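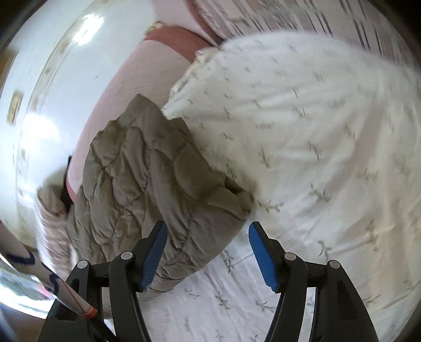 Toàn Dương

June, 10:40 pm

OK so the segmentation branch of Skastitine finally runs end to end on the bedding set and I want to get this down before I forget which config did it (it was the one called fisheye_native_b, and yes I will rename it). Short version: training on raw fisheye beats undistorting first. I did not want that to be true! I spent most of last month on the undistort code and I'm fond of it.

What went wrong with undistorting is pretty boring. The middle comes out fine, but the edges of the view get stretched so hard that fabric texture turns to mush, and on a bed a lot of what the model needs lives out there, pillows and wall and so on. Native fisheye keeps the texture sharp and the network just learns the bend. I still undistort the contact points after the fact, for the planner, which is cheap.

The thing I actually sat down to fix was edges. The grasp proposer looks for garment edges, and quilting is nasty for it. Every wavy stitch line on that gray-brown fabric looks like a hem if you only look at gradients. First run tonight it proposed grasps all over the middle of the panels, very confident, scores way above the real hem. Then the sprigs printed on the bedding pulled in a few more. I tried a bigger blur (no), then a second head that predicts "is there different material on the other side of this line", and that one helped right away. Stitch lines have the same cloth on both sides, so they drop out. Sprigs drop out too, mostly. Gathered trim still fools it and I don't have an idea for that yet.

Numbers so the rest of you can check me: 1,697 labeled frames, 48 held out, all of the held-out ones picked by hand to be ugly. I know that's a small held-out set. I'll grow it when the labels from Broltia come over.

Also the gripper mask. I'd been masking the fingers with a fixed polygon, and of course it's wrong as soon as the jaws open wider than whatever I drew it for, so bits of black linkage were leaking into the cloth class. Swapped it for a mask driven by the blue pads: find both pads, get the opening from the distance between them, look up the polygon for that opening. The left and right pads can come out pretty different shades depending on the light, so don't threshold on one blue. I did that first and lost a pad for whole sequences. Wide hue range, then a shape check, then pick the one on the correct side.

Timing is the next headache. Pad detection and the width log disagree by up to 500 ms in the worst sequences, and I can't tell yet whether the log is late or the image stamps are early. If you're replaying through Drosora, leave the width channel off for now and take the opening from the pads. Giáp (the build box, not the branch, we really have to stop reusing that name) has the patched replay script under tools/.

Planner side, I only got a little done. It now asks for a second look when the top two proposals sit on opposite sides of a fold. Before, it would flip between them on alternate frames and the target would jitter like crazy. I put in a bit of hysteresis as well, old target keeps a small bonus. Ugly but calm.
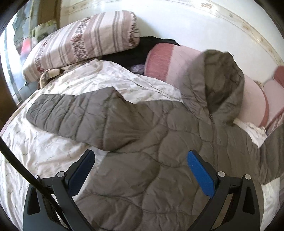 A note added under this entry asks whether the bonus should fade with time, because a target that was good a moment ago can be buried once the cloth shifts, and a planner that clings to it will close on the wrong layer. The same note wants the material head's raw output saved too, before the cutoff, so the trim failures can be sorted by score.

Yes to both. The fade is easy, I'll hang it off the frame stamps once I trust the frame stamps. Raw output is already in memory, I just throw it away before writing, so that's a one-line change plus a lot more disk.

To do:
rename the config
dump raw scores for the trim frames
clap test for the clock offset (bang the pads together, look for first contact in both streams)
try the material head at half resolution, it's the slow part
ask about sleeves, the label guide says cuff is its own class and I've been merging it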